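Chapter 4
Showing the Robot What You Mean

When my grandmother taught me to fold dumplings, she never once told me the recipe for the fold. She took hold of my fingers, pushed them where they ought to go, and let me make a mess of it until I didn't. Anyone who has learned to tie a shoe or back a trailer into a driveway has had a teacher like that, and most of us would have a hard time writing those lessons down even now. This chapter is about giving the same kind of lesson to a robot, and I hope you will find it as pleasant a subject as I do.

In Chapter 3 we wrote programs by listing positions for the arm to visit. That served us very well for the wooden blocks, which stayed the shape they were. Now think of a plastic bag. It slumps, it bulges, and every time you squeeze it you have a new object to deal with. A list of positions is not much help here, and yet a person who has never given the matter a thought can empty a bin or pick up a bag on the first try. We would like to borrow that skill, and the way to borrow it is to let the person do the job through the robot while we record.

There are two common ways to go about it. In the first, called kinesthetic teaching, you hold the arm itself and move it through the task, much as my grandmother held my fingers. In the second, called teleoperation, you stay out of the arm's way and steer it with some other device – a joystick, a pair of hand controllers, or a smaller arm that the big one copies. Either way, each complete run through the task is called a demonstration.

Two-armed tasks are where teleoperation earns its keep, for the plain reason that it is awkward to push two heavy arms about at once and still watch what you are doing. Notice in the picture how differently the two grippers are placed: the left one has its fingers pressed into the crumpled bag at the side of the white bin, while the right one is held open, a little above the carpet. A good recording keeps track of both arms, the waiting one included, and we will come back to the waiting one in Section 4.3.
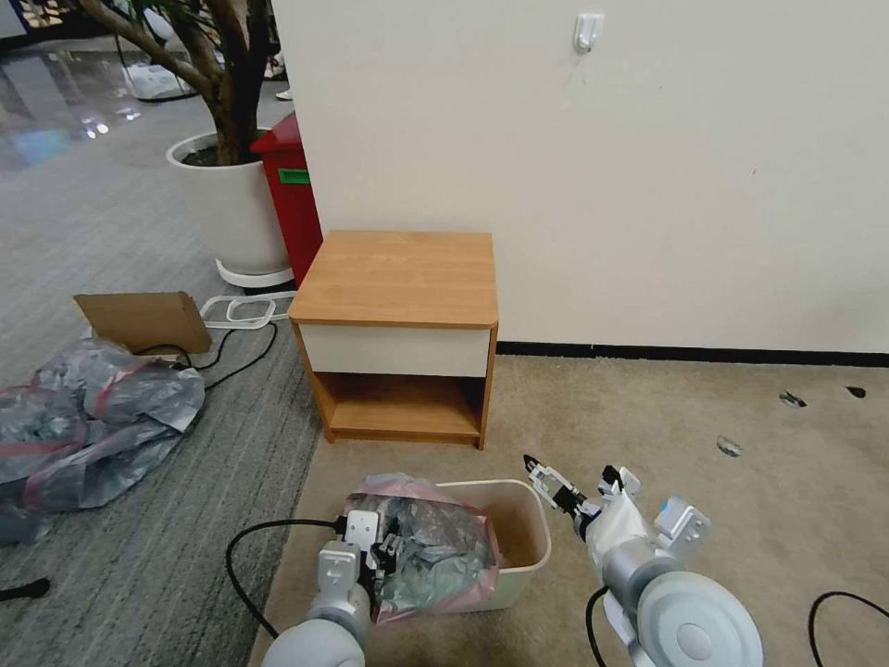 4.1 What Goes into a Demonstration

Rui Moreira and Baltazar Rosales, who shared a bench with me for two happy years, used to argue over how much to record. Rui wanted everything. Baltazar wanted to go home for supper. Between them they settled on a short list, and I have used it ever since: the camera views, the joint angles of each arm, the opening of each gripper, and the commands the operator sent. Each entry carries a time stamp, so that a view can be matched with the command that went with it.

Their first set held 44 demonstrations, and the second held 145. Before you try a set of your own, read through the exercise at the end of this section and decide where a demonstration should start and where it should stop. It sounds like a small decision – but you will be living with it for the rest of the chapter.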